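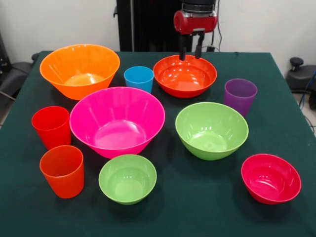 4. Sorting Work at the Vanley Site

4.1 The job before the trial

Vanley washes and sends out reusable plastic tableware for day care centers and school kitchens in the Pamstead area. On a normal working day 3,000 pieces come back to the building. They arrive in mixed bins: bowls inside other bowls, cups lying in bowls, plates under everything. Before anything goes into the washer it has to be pulled apart and sorted by shape, and after washing it has to be stacked by shape and color for the outgoing orders.

At the start of our study the sorting crew had 16 people across two shifts. Ten worked the intake side, where the bins are emptied, and six worked the stacking side. Both jobs are done standing. People on intake told us the hard part was the cups. A cup that has been pushed into a bowl tends to stick, and the usual way to free it is a quick twist of the wrist. We watched experienced sorters do this without looking down. New sorters looked at every piece, and most of them wore a wrist support by the end of their first month.

Pay was the same on both sides of the room. Even so, stacking was seen as the better job. It was drier, it was closer to the windows, and a stacker could talk to the person at the next table. Moving from intake to stacking was treated as a promotion by everyone we interviewed, including the two supervisors, although nothing in the company's paperwork described it that way.

4.2 How the arm was brought in

Management decided to try a single robot arm on part of the intake work. The arm ran on the Onsri sorting software and was set up first in a side room, away from the line. The company's reasoning, as given to us by the site manager, Hatsue Sugawara, was that intake had the highest turnover and that the open positions there had been hard to fill for two years.

The crew was told about the plan at a shift meeting on 10 April 2018. Five of the people we later interviewed remembered the meeting mainly for what was left out of it. They were told what the arm would pick up. They weren't told who would work next to it, whether anyone would move to another job, or whether the open positions would still be filled. A written notice answering the last point went up later. It said that hiring on intake was paused until the trial ended.

Two sorters, Gitau Makori and Wycliffe Shemweta, were asked to spend part of each shift in the side room with the installation team. Neither had applied for this. Makori had the longest service on intake and Shemweta had trained most of the newer people. Their task was to lay out dishes for the arm on a cloth-covered table, watch its attempts, and record each one on a paper form with three boxes: picked, dropped, or stopped. A "stopped" entry meant that a person had halted the arm or that it had halted itself.

The layouts weren't taken from any plan at first. The two men put the dishes down as they thought they might fall out of a bin, with some pieces spread apart and others nested or leaning. After two weeks the installation team asked for simpler layouts, with more space between the pieces. Shemweta objected. In his interview he said that a table with every bowl sitting by itself "is a table you will never get at work." The compromise was to alternate, and the forms from that point on carry a mark in the corner, S for spread and M for mixed.

Figure 3. A mixed layout on the side-room table. The fingers are at the rim of a light blue cup, which is tipped inside a red-orange bowl. 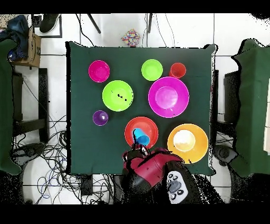
Full article: 2,710 words

The cup-in-bowl case shown in Figure 3 took up more of the side-room time than any other. Makori's forms have notes in the margin about it. He wrote down which way the mouth of the cup was facing, and whether the fingers had come down on the cup alone or on both rims. There was no box for this on the form. The installation team found the notes useful enough that they added a fourth box, "two pieces," to the next printing.

We mention the margin notes because they bear on a question that came up in nearly all of our interviews: whose knowledge was going into the machine, and what the people who had it got in return. Makori and Shemweta were paid their regular rate for the side-room hours. Their names don't appear in the installation reports we were given, which refer to "operator feedback." Shemweta said he didn't care about the reports but would have liked the rate to be discussed. Makori said he had enjoyed the work and had learned a good deal about how the arm picks a place to grip, and that he would do it again on the same terms.

4.3 Changes on the line

The arm moved from the side room to the intake line in October. It was given the first position after the bin tipper. Four people who had worked near that position were moved, two to stacking and two to a new task called clearing.

Clearing didn't exist before the arm. The person doing it stands downstream and handles what the arm has passed over: pieces it couldn't grip, pieces it took two at a time, and anything in the bin that isn't tableware. Clearing was described to the crew as lighter than intake, and by weight handled it is. Both people on it told us they were more tired at the end of a shift than before. They gave similar accounts of why. On the old line a sorter had a steady stream of easy pieces with a hard one now and then. The arm now takes most of the easy pieces, and what is left for the person is nearly all stuck cups and tight stacks.

This pattern shows in the forms as well. We took 100 line forms at random from the first weeks and read the entries with both clearers. Spread pieces were picked on the first attempt in most cases. Nested pieces accounted for most of the "stopped" and "two pieces" entries. The clearers weren't surprised by any of it. One of them, going through the forms with us, kept pointing out entries where the arm had been halted for a reason the form couldn't hold, such as a spoon across the top of a bowl or a bin that had been loaded upside down.

The second change was in talk. Intake sorters used to stand in facing pairs. The guard rail for the arm took away one side of the first table, and the people at the second table were moved down to leave a walkway. Three sorters named this as the thing they disliked most about the new arrangement, ahead of the noise and ahead of any worry over jobs. It could have been dealt with when the line was drawn up. The drawings were made by the installation team from the old floor plan, which shows tables and drains and doesn't show where people stand.

The third change concerned training. New hires had always started on easy pieces and picked up the wrist twist over several weeks. With the easy pieces going to the arm, a new person on clearing meets the hard ones on the first day. Shemweta raised this before the move and was told it would be looked at. As of our last visit he was running his own fix: he sets aside a bin at the start of the shift and has the new person sort it by hand at a spare table before they go on the line. The bin is not on the schedule and he makes up the time at the end of the shift.

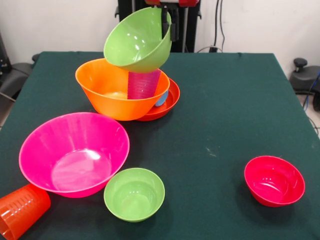 Did anyone lose a job because of the arm?

None of the 16 sorters was let go during the period we studied. The pause in hiring stayed in place, so two intake positions that would have been filled were left open, and the crew shrank by one more when a sorter left for family reasons and wasn't replaced.

4.4 How the crew judged the trial

Opinions were mixed and didn't follow age or length of service. The two people who had moved to stacking were pleased and said so plainly. They had each waited more than a year for a place there. The clearers wanted rotation, with no one spending a full shift on the task, and had asked for it in writing. The remaining intake sorters mostly wanted to know what came next. Several had heard of the Vultdale plant, which uses three arms on a similar line, and asked us how many people worked there. We had no access to that site and couldn't tell them.

Sugawara agreed to try rotation after our second round of interviews. Under the plan, clearing is split into two-hour turns, and everyone on intake takes part, including those with long service. Makori was against this last point. He felt that the people who had helped set up the arm should be able to choose. Two others thought an exception would cause bad feeling, and the plan went ahead without one.

Kaede Sekiguchi and Kazuhiro Kuroda, who carried out the line observations for this study, returned once after rotation began. The clearers they spoke with reported less soreness in the hands. Stops were handled more slowly during turns taken by people new to clearing, and the line lead had started to keep one experienced clearer within calling distance. We don't have enough forms from this period to say how long the slower handling lasted.

The paper form is still in use. A tablet version was installed beside the guard rail and has the same four boxes, with no margin to write in. At our last visit the clearers were filling in both.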